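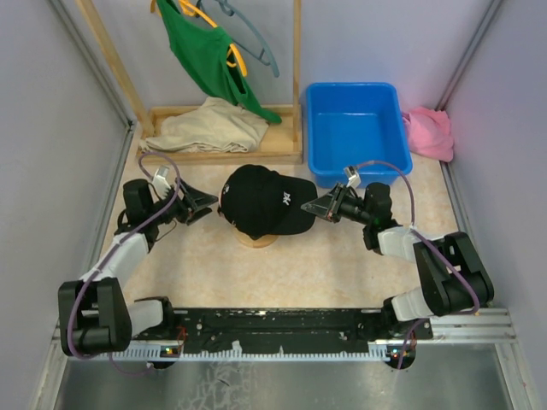 How is an episode judged to have succeeded when two arms must handle the same soft object?

Success is decided by a human reviewer who watches the recording to its end and applies a written rule for that task. The robot's own gripper readings are stored with the episode, but they play no part in the decision.

Rumari Two-Arm Soft Goods Set: data card

Summary

Rumari is a set of teleoperated recordings of two small robot arms working on clothing and other soft goods at a shared tabletop. It was prepared at the Bridulmont laboratory to support a study of re-grasping, that is, the moment at which one arm must let go so that the other can take over. The set holds 2622 episodes, of which 1398 are marked as successful. The remainder are kept in the release, as the study depends on them.

Contents of an episode

Each episode contains joint positions for both arms, the commanded and measured opening of each gripper, video from a fixed camera covering the workspace, video from each wrist, and a short task sentence in English. Joint values are given in radians. Gripper opening runs from 0 (closed) to 100 (fully open) and is not converted to millimetres.

Tasks

There are 17 tasks. They include moving a cap on or off its stand, placing a cloth in a bin, putting a garment on a hanger, and folding a cloth in half. The cap tasks form the largest group. A cap has a stiff brim and a soft crown, and the two ends call for different amounts of closing force. Operators were free to choose which arm took which end, and the choice is recorded in the field lead_arm.

Method under study

The accompanying method, Wogan, predicts a short sequence of motions for both arms together, along with a single value stating whether the object is held by the left arm, the right arm, both or neither. The holding value is trained from labels added by hand. At run time it is used only to delay a release: if the value does not show that the second arm has taken hold, the first gripper stays closed and the motion is planned again.

In our trials this reduced dropped objects in the cap and cloth tasks. It made no clear difference to the hanger tasks, where most failures come from the garment slipping off one shoulder after both grippers have opened.

Known limitations

Holding labels are less reliable when one gripper hides the other from the fixed camera. Such spans are marked "uncertain" and should be left out of training.

Episodes collected before May use an older zero position for the left wrist. A correction is supplied in the file wrist_offset, and the loader applies it by default. Users who read the raw files directly must apply it themselves.

All recordings come from one laboratory. The set should not be used to claim performance on other arms or in other rooms without further testing.

Splits

Training, validation and test splits are fixed. They were drawn by recording session, so that neighbouring episodes do not fall on both sides of a split. Please report results per task as well as overall – the overall figure is dominated by the cap tasks.

Maintenance

Valeriano Alcaraz is responsible for the recordings and labels. Mirko Donati maintains the loader and the Sirero evaluation scripts. Corrections to labels should be sent with the episode number and the time within the episode. Accepted corrections appear in the next minor version, and earlier versions remain available for comparison.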